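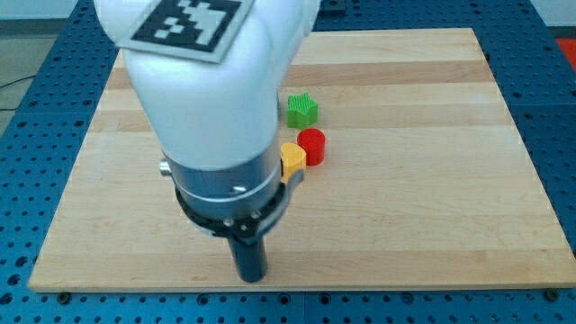
**How many demos before a pushing policy stops being rubbish?**

Posted by Kadine, 10/13/22

I'm collecting examples for a block pushing task and I've got myself in a muddle. The setup is one arm with a single rod pointing down, no jaws, and printed shapes on a wooden board. The job is to push whichever shape is named to whichever bit of the board is named. I drive the arm by hand and record everything, then train on the lot with a plain behaviour cloning script.

I started in July, doing it in evenings, and I've been recording in batches of 10 episodes before I shuffle the shapes. The star goes where it's told most of the time. The round one is hopeless — the policy gets the rod against it, shoves, and the thing slides off sideways. Then the arm carries on as if it's still pushing something.

Do I just need more data, or am I collecting the wrong sort? I'm also throwing away any episode where I fluff it, and I'm starting to wonder about that. My starts are nearly always with the shapes bunched up together, if that matters.

---

**Nolik**

Stop throwing away the fluffed ones! I did the same for ages. If you only ever show it clean pushes, it has no idea what to do once the cylinder has rolled off the tip, as it's never seen that. Keep any episode where you lost the shape and then went round and got it back. Bin the ones where you gave up halfway or knocked something off the board.

What helped me most was recording recoveries on purpose. I'd park the rod in a daft place, just beside the shape or past it, and start the recording from there. For every 8 normal episodes I did 2 of those, and I wish I'd done more for the round pieces.

And yes, the bunched starts matter. Spread them out. Put one near a corner, put two touching, leave one miles from the others. Also lift the rod properly when you go round a shape, or be consistent about dragging it round at board height. I mixed the two without noticing and my policy used to dither between them — it would sort of hover and twitch.

One more thing, check your pauses. If you stop to think with the recorder running, it learns to stop and think as well. I trim anything where the arm sits still at the start.

---

**Zeretti**

more data. always more data

---

**Ngô**

Agree with Nolik on the recoveries, but I'd look at your camera before recording another batch. Replay a few of the bad cylinder episodes and see whether the arm is hiding the shape at the moment it slips. With a wrist that chunky, a small piece can vanish behind it from one side, and then the policy is guessing. Moving my camera round a bit did more than a week of extra driving.

If you do move it, don't mix old and new recordings straight away. Train on the new ones alone first, even if it's a small set, so you can tell what changed. And write down the camera position somewhere. I put tape on the floor and then hoovered it up.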